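Module 4: Mergers, Acquisitions and Divestments
Handout 3: Withdrawing from a Proposed Acquisition
Course convenor: Hidayah Pillai

Purpose of this handout

Students have so far followed transactions that reached completion. This handout considers the position of a bidder that enters discussions and then leaves them. It should be read before the September seminar, together with the chapter on due diligence in the course text. The case used throughout is the proposed purchase of Dunby, a maker of industrial pumps, by its larger competitor Nidell.

1. Stages at which a bidder may withdraw

Before any offer is made, a bidder is normally free to leave discussions without giving a reason. Its obligations at this point are usually limited to those in the confidentiality agreement, which will require it to return or destroy the documents it has received. Costs already incurred, chiefly the fees of lawyers and accountants, are borne by the bidder.

After a non-binding offer, the legal position changes little but the commercial position changes a good deal. Employees, customers and lenders may have learned of the talks. The seller may have turned other parties away. An exclusivity agreement, where one exists, will generally bind the seller and leave the bidder free to go.

Once a sale agreement has been signed, withdrawal is governed by its terms. Students should look in particular for conditions relating to competition clearance, for the long-stop date and for any break fee. 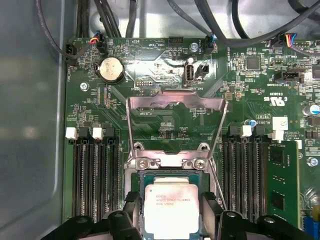 2. The case: Nidell and Dunby

Dunby was offered for sale by its parent company, Baird, which wished to reduce its borrowings. Dunby employed 1,010 people at the time and operated from two sites. Nidell employed 3,000. Both companies sold to water utilities and food processors, and in several national markets they were the two largest suppliers.

Nidell submitted a non-binding offer of 230 million pounds. A second bidder, the investment firm Bisdale, offered less but had no existing business in pumps. The board of Baird was therefore asked to compare a higher price that might be delayed or blocked by the competition authorities with a lower price that could be paid promptly.

Nidell proposed to sell one of Dunby's product lines to a third party in order to ease clearance. Baird asked in addition for a substantial break fee, payable if clearance were refused. The parties could not agree on the amount, and Nidell announced that it was ending its participation in the sale. Its chief executive, Quentin Caron, stated that the risks attached to the transaction were no longer in proportion to the expected benefits. Ravinder Paquette, finance director of Baird, confirmed that the sale process would continue.

3. Points for study

Allocation of regulatory risk. A break fee moves part of the risk of a refusal from the seller to the bidder. Consider how the fee might be calculated, and what loss it is intended to meet.

Price and certainty. A seller's directors are not obliged to treat the highest figure as the best offer. Consider the evidence they would need in order to justify accepting Bisdale's terms.

Disclosure. A listed bidder must consider when its withdrawal should be announced and what the announcement may say. Compare the statement made by Nidell with the specimen wording distributed in the previous session.

Information already received. Nidell had seen Dunby's customer contracts in summary form only, with prices removed. Consider why competitors are commonly restricted in this way and what further safeguards Baird could have required.

4. Preparation for the seminar

Each student should prepare a note of one page advising the board of Baird on its next step after the withdrawal. The seminar groups will be led by Rizal Sitompul and Anjani Simanjuntak. Notes should be submitted to the appropriate group leader by noon on the day before the seminar. Late notes will be read but will not receive written comments.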